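Rurunmont Observatory Puts Its Spectra Archive Online

2020-07-20

The Rurunmont Observatory has opened its archive of stellar spectra to the public, ending a long stretch in which outside astronomers had to request files by email. The first release holds 3,000 reduced spectra from the Trarenness spectrograph, along with the raw frames and calibration files used to produce them.

Most of the targets are cool giant stars and close binaries. Each spectrum comes with a wavelength solution, an error array and a quality flag. Files are in FITS format, and the headers follow a single naming scheme for all observing seasons, including the early ones, which were stored under several different conventions.

"The old headers were the slow part," said Brisa Magaña, who leads the archive group. "In some seasons the exposure time was in the comment field. We went back to the night logs for those." 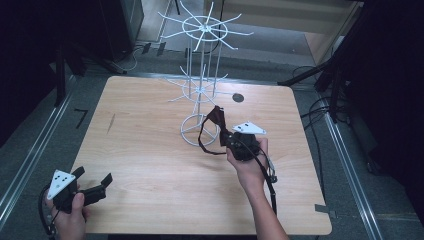 Do users need an account to download the data?

Spectra and calibration files can be downloaded without one. An account is required only for saving searches and for bulk requests of more than 100 files, which are placed in a queue and sent as a single compressed package.

Searches can be run by target name, coordinates, spectral type or observing season. A preview plot loads for each result, and users can overlay two spectra of the same star to look for changes in line strength or radial velocity. The previews are binned and should not be used for measurement.

The release also corrects a known problem with the blue arm of the spectrograph. Data taken before the detector was replaced show a small wavelength drift over the course of a night. The pipeline now fits the drift using arc lamp exposures from both ends of the night. Spectra with only one usable arc exposure keep the older solution and carry a quality flag of 2.

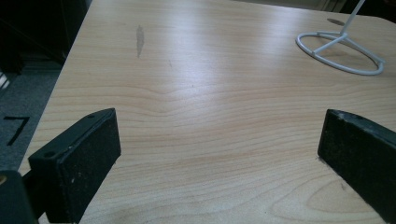
Photo: Rurunmont Observatory

Emiliano Manríquez, a pipeline developer at the Parnmont data center, said the reduction code will be posted with the next update, planned for August. That update will add time-series observations of 8 eclipsing binaries and a table of radial velocities for the giants.

Observations still under a proprietary period are listed in the search results but cannot be downloaded. The listing gives the target, the date of observation and the date the file becomes public.

A mirror of the archive is hosted at the Parnmont center and is refreshed nightly. Users who see a mismatch between the two sites should go by the version number in the file header. Errors in target names or coordinates can be reported through the form on each target page.

Papers that use the data should cite the release number and the Trarenness instrument paper. Suggested wording is in the archive's user guide.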